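"잘된 것만 저장하면 로봇은 실수를 모릅니다"

원격조종으로 로봇을 가르친다는 회사 스틸비, 운영 책임자 넬리 카세레스를 만나다

넬리 카세레스는 약속 시간보다 먼저 나와 있었다. 회의실이 아니라 작업장에서 이야기하자고 한 것도 그쪽이었다. 나는 좀 경계하고 있었다. 로봇 회사 사람이 작업장을 먼저 보여 주겠다고 나설 때는 대개 연습을 충분히 해 둔 시연이 기다린다. 지난 1월에 다녀온 다른 업체가 그랬다. 로봇은 상자를 멋지게 접었고, 상자를 손바닥만큼 옆으로 옮겨 달라고 하자 담당자가 점심을 먹으러 가자고 했다.

스틸비는 중고 컴퓨터를 분해하고 부품을 회수하는 공정에 로봇 팔을 넣으려는 회사다. 프로그램을 한 줄씩 짜는 대신 사람이 원격조종으로 로봇을 움직여 보이고, 그 동작을 기록해 학습시킨다. 요즘 이 업계에서 가장 흔하게 듣는 이야기다. 투자 설명 자료마다 "보여 주기만 하면 배운다"는 문장이 들어 있다. 그 문장부터 물었다.

"저는 그 말 안 씁니다." 카세레스가 대답했다. "보여 주기만 하면 된다니, 누가 보여 주는데요. 하루 종일 앉아서 조종하는 사람이 있잖아요. 그 사람 허리는요."

그래도 회사 홈페이지에는 비슷한 문구가 있더라고 하자 그는 웃지 않고 "그건 제가 쓴 게 아닙니다"라고만 했다.

스틸비가 지금까지 모은 시연은 486회다. 컴퓨터 본체 내부의 부품을 다루는 작업 하나에 대한 숫자라고 했다. 적은 것인지 많은 것인지 물었더니 그건 질문이 잘못됐다고 했다.

"486번을 누가 했느냐가 먼저예요. 처음에는 저하고 카니니 민자, 2명이 했어요. 카니니는 손이 빠르고 저는 느립니다. 카니니는 부품을 비스듬히 넣었다가 마지막에 세우고, 저는 처음부터 똑바로 세워서 내려가요. 둘 다 됩니다. 그런데 섞어서 학습시키니까 로봇이 중간에서 멈칫거렸어요. 이 사람처럼 할지 저 사람처럼 할지 못 정하는 것처럼요."

로봇이 '못 정한다'는 표현이 마음에 걸렸다. 기계가 고민한다는 식의 말은 홍보 자료에서 너무 많이 읽었다. 그렇게 말하자 카세레스는 순순히 물러섰다. 두 방식의 평균쯤 되는 동작이 나왔고, 그 평균은 어느 쪽으로도 들어맞지 않는 자세였다고 고쳐 말했다. 나는 이 설명이 더 좋다. 듣기에는 덜 근사하지만 어디가 고장인지는 알 수 있다. 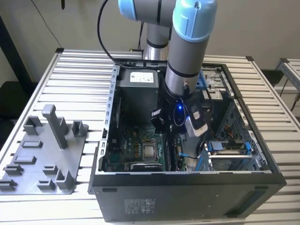
열린 데스크톱 본체 안으로 내려온 로봇 팔. 왼쪽은 회색 3D 프린팅 고정판. (스틸비 작업장)

본체 안쪽은 생각보다 비좁다. 메인보드 한쪽으로 드라이브 케이지가 붙어 있고, 가느다란 파란 SATA 케이블이 보드 쪽으로 구불구불 넘어온다. 사람이라면 손등으로 슬쩍 밀고 지나갈 선이다. 조종하는 쪽에서는 그 선을 밀었는지 안 밀었는지 손으로 느끼지 못한다.

"힘 감각이 없는 게 제일 큽니다." 조종 장비를 맡은 엘리바리키 와냐마가 끼어들었다. 그는 옆에서 커넥터를 만지면서 우리 이야기를 다 듣고 있었던 모양이다. "화면으로 보면 다 들어간 것 같아요. 그런데 안 들어간 거죠. 사람은 손끝에 딸깍이 오잖아요. 우리 조종기에는 그 딸깍이 안 옵니다."

그럼 왜 조종기에 힘 피드백을 넣지 않느냐고 물었다. 와냐마는 탕(Tăng)이라는 업체의 조종기를 써 본 적이 있다고 했다. 손에 저항이 전달되는 방식이었는데, 지연이 있어서 이미 지나간 접촉이 뒤늦게 손에 왔다. 시연자들은 그 느낌을 무시하는 법을 익혔고, 얼마 뒤 장비는 반납됐다. 지금 쓰는 것은 아빅스(Avix)의 단순한 조종기다. 그는 이걸 "장난감에 가깝다"고 했다가 카세레스를 한번 쳐다보고는 "튼튼한 장난감"이라고 덧붙였다.

팔을 직접 손으로 잡고 움직여서 가르치는 방식도 물었다. 흔히 직접 교시라고 부르는 것이다. 힘은 그쪽이 훨씬 잘 느껴질 텐데 왜 원격인가.

"해 봤죠." 카세레스가 말했다. "본체가 작아요. 사람 손이 팔을 잡고 있으면 손이 카메라를 가립니다. 그렇게 모은 영상에는 전부 카니니의 소매가 나와요. 나중에 로봇 혼자 돌릴 때는 소매가 없잖아요. 학습할 때 본 그림하고 실제로 보는 그림이 달라지는 거예요. 그래도 경로를 대충 잡을 때는 손으로 잡고 합니다. 책상 위에서 큰 동작만요."

성공률 이야기를 꺼낼 차례였다. 이런 인터뷰에서 나는 늘 이 대목을 제일 믿지 않는다. 분모가 무엇인지 말해 주는 회사가 드물다. 카세레스는 62퍼센트라고 했다. 무엇의 62퍼센트냐고 되묻자, 같은 모델의 본체를 같은 방향으로 눕혀 놓고 사람이 중간에 개입하지 않았을 때라고 답했다. 모델을 바꾸면?

"뚝 떨어집니다."

얼마나?

"발표할 만큼 재 보지 않았어요."

재 보지 않은 것인지 발표하고 싶지 않은 것인지 한 번 더 물었다. 그는 둘 다라고 했다. 기사에 그대로 써도 되느냐고 하자 어깨를 으쓱했다. 그래서 그대로 쓴다.

중고 컴퓨터 회수 공정에 같은 모델만 줄지어 들어올 리는 없다. 제조사도 다르고 케이스 크기도 다르고, 누군가 나사 하나를 엉뚱한 것으로 바꿔 끼운 물건도 들어온다. 62라는 숫자는 그 현장과 거의 상관이 없다. 이 점을 따지자 카세레스는 반박하지 않았지만 동의하지도 않았다. 모델마다 처음부터 다시 모을 필요는 없고, 새 모델에는 시연을 조금만 더 얹으면 된다는 것이 회사의 가설이라고 했다. '가설'이라는 단어를 고른 것은 높이 산다. 하지만 그 가설을 확인한 자료는 이날 보지 못했다.

실패한 시연은 어떻게 하는지가 남아 있었다. 사람도 조종하다 보면 부품을 놓치고, 걸리고, 다시 집는다. 많은 팀이 그런 기록을 지운다. 깔끔한 것만 남겨야 로봇도 깔끔하게 배운다는 논리다.

"저희도 처음에는 지웠어요." 카세레스가 말했다. "잘된 것만 저장하면 로봇은 실수를 모릅니다. 조금만 어긋나도 그다음에 뭘 해야 할지 본 적이 없는 거예요. 허공에서 집게를 닫고 그대로 다음 동작으로 갑니다. 집은 게 없는데도요. 그걸 보고 있으면 좀 민망해요."

그래서 일부러 어긋난 자리에서 시작해 바로잡는 시연을 따로 찍기 시작했다. 지금까지 17회. 486회 가운데 17회면 너무 적지 않냐고 했더니 와냐마가 먼저 고개를 끄덕였다. 지겨운 작업이라 다들 뒤로 미룬다는 것이다. 잘 못하는 척을 자연스럽게 하는 일이 의외로 어렵다고도 했다. 일부러 삐끗한 동작은 진짜로 삐끗한 동작과 다르게 생겼고, 로봇은 그 가짜 실수에서만 빠져나오는 법을 배울 수도 있다. 이 문제에 대한 답은 두 사람 다 갖고 있지 않았다.

돌아오는 길에 니마 루게말리라에게 전화를 걸었다. 전자 폐기물 분해 작업장을 오래 운영한 사람이고, 예전에 프리스텐이라는 회사의 로봇 설비를 들였다가 내보낸 적이 있다. 내가 본 것을 설명하자 그는 한참 듣더니 시연자에게 얼마를 주느냐고 물었다. 나는 그걸 묻지 않았다.

"그걸 물었어야죠." 루게말리라가 말했다. "우리 작업장 사람은 본체 하나를 열고 부품을 빼는 데 망설임이 없어요. 그 사람을 조종석에 앉히면 느려집니다. 느려진 사람의 손을 로봇한테 가르치고, 로봇은 그보다 더 느리고. 그 사이에 제가 내는 돈은 세 번 나가요. 사람한테, 장비한테, 그리고 멈춰 있는 작업대한테."

프리스텐 설비는 왜 내보냈느냐고 하자 그는 설비가 나빠서는 아니었다고 했다. 기술자가 올 때마다 잘 돌아갔다. 기술자가 가고 나면 누군가 작업대 위치를 조금 옮겼고, 그다음부터는 사람이 로봇 옆에 붙어 서 있었다. 가르친 사람과 쓰는 사람이 달랐고, 다시 가르치는 법은 작업장에 아무도 몰랐다.

이 이야기를 카세레스에게 메일로 전했다. 시연자 임금도 함께 물었다. 답장은 일요일 밤에 왔다. 임금은 밝힐 수 없고, 다시 가르치는 일을 고객 쪽 직원이 할 수 있게 만드는 것이 올해 목표라고 했다. 그 직원이 하루에 몇 시간을 조종해야 하는지는 적혀 있지 않았다.

반대편 이야기도 들어 둘 필요가 있을 것 같아 스벤드 에이빈손에게도 연락했다. 그는 공장 자동화 설비를 설계해 왔고, 시연 학습이라는 말이 나오면 우선 인상을 쓰는 사람이라고 들었다. 뜻밖에 그는 스틸비를 조금 두둔했다.

"고정판을 쓰잖아요." 그가 말했다. "부품이 놓일 자리를 미리 정해 뒀다는 건, 로봇이 다 알아서 할 거라고 믿지 않는다는 뜻입니다. 나는 그런 사람들이 낫다고 봐요. 그런데 고정판을 그렇게 잘 만들 거면, 절반은 그냥 좌표로 찍어도 됩니다. 시연은 정말 안 되는 데만 쓰고요. 케이블 같은 거."

어디까지가 그 절반이냐고 물었더니 작업장에 가 보기 전에는 모른다고 했다. 카세레스에게 그를 초대할 생각이 있는지 물어 두었고, 아직 답을 기다리고 있다.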